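**Robot cell budgeting** is the planning and costing of a robot work area before anything gets ordered. Covers the arms, the mounts, the grippers, the table, and the small stuff that gets left off the first quote. Also called *cell costing* or, in older purchasing notes, *bench planning*.

## Scope

A budget normally splits into capital items and consumables. Capital: arms, controllers, mounting plates, table frame, cameras. Consumables: tape, paper, finger tips, cable ties, trays. Where the line sits depends on the buyer. At Plolness anything under $429 is treated as a consumable, even a spare gripper finger set. Other shops put fingers under capital and then can't get them quickly.

Software is usually a third heading. Not covered in this article, see *Licensing*.

## Arms and mounts

Largest line in nearly every plan. One arm or two has to be settled first, as it changes the table size, the power drop and the floor plan. Two-arm cells do not cost exactly double. Table, guarding and cameras get shared, but integration time goes up.

Mounting plates are often quoted separately and often missed. The Esteban plan carried two arms for a full quarter with no plates on the order. Check:

- plate hole pattern against the arm base
- plate thickness against the bolt length supplied
- distance between bases, measured center to center
- who drills the table, you or the vendor

## Grippers

Parallel grippers are the usual starting point. Quotes list the body, fingers and cable as seperate items. A body with no cable is not a working gripper. Wrist cameras add a bracket and another cable run, plan slack for both.

Spare fingers: buy with the first order. Freight on a later small order can cost as much as the parts.

## Work surface

Cheap, but drives recurring cost. Common choices are bare tabletop, or a tabletop with kraft paper over it, changed when worn. Tape grids get laid on top to mark cells for placing parts.

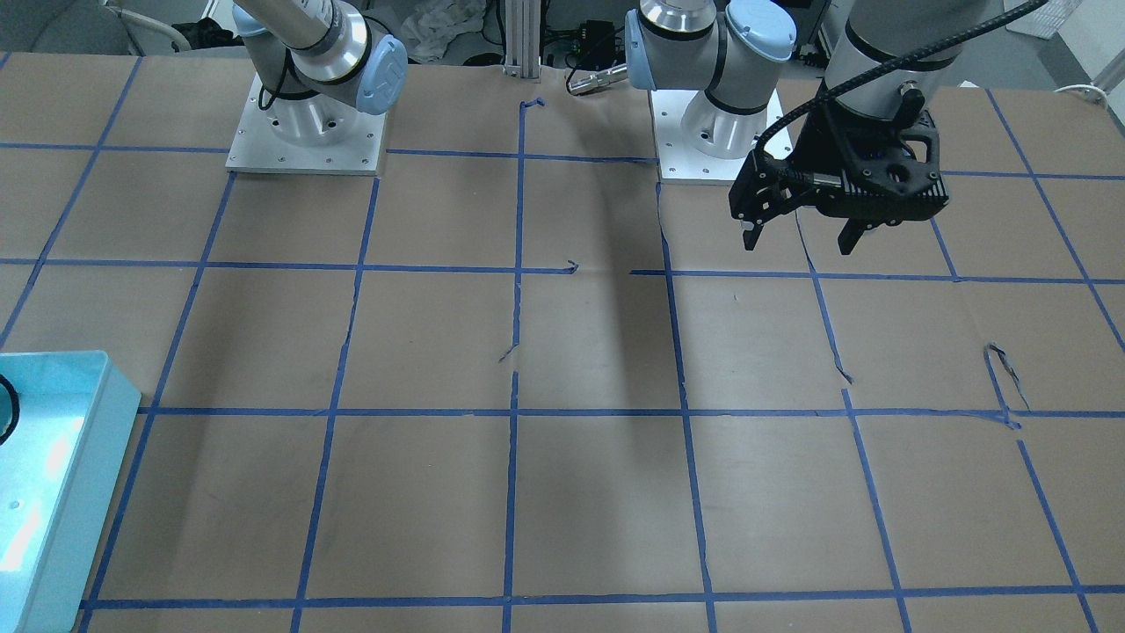
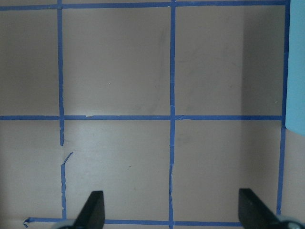
*Page last changed: Thursday, 4:15 pm*

Tape wears. Lifted ends, torn spots and frayed edges on the blue lines are visible in both views, so re-taping goes in the budget as a repeat item. Same for paper if used. Skunano books 66 rolls of tape a year across all its cells and still calls it a guess.

Grid size matters for cost as well. Smaller cells, more tape, more labor to lay it. Tape lines laid by hand drift a bit. If the process needs exact positions, price a printed mat or an engraved top instead and drop the tape line completely.

Trays for parts go under this heading too. Buy extras in the same color and size so the layout does not have to be redone.

## Cabling and clearance

Budget by length, not by count. Measure from the arm base along the route, then add slack for full reach. Posts made from aluminum extrusion are a normal way to carry cameras and small electronics boxes near the table, price the brackets with them.

Leave space behind the table. Someone has to get in there.

## Sample figures

Figures below are from a two-arm plan at Plolness, small items only, US dollars. Arms and controllers left out, they were on a seperate contract.

| Item | Cost |
|---|---|
| Mounting plates, pair | 715 |
| Extrusion posts and brackets | 429 |
| Cables, all types | 729 |
| Tape and paper, first year | about 66 |

Labor not included. First-year tape and paper came in low, and was raised in the second plan.

## Purchasing method

Small items are mostly bought on a card. Plolness and Skunano both used an Amex account for consumables and purchase orders for the rest. Check your card limit per transaction before splitting an order, some purchasing offices count a split order as one.

Lead times should be on the same sheet as the price. Plates and brackets cut to order can hold up an arm already sitting in its crate. Ask for:

- ship date in writing
- what is in the box, cable by cable
- return terms on opened items
- price on the second unit

## Common omissions

Bolts. Finger tips. Table leveling feet. A hand tool set that stays at the cell. Disposal of packing. Extra power strips. Time to re-measure camera positions after the table gets moved.

## See also

- Work cell layout
- Gripper selection
- Licensing
- Consumables tracking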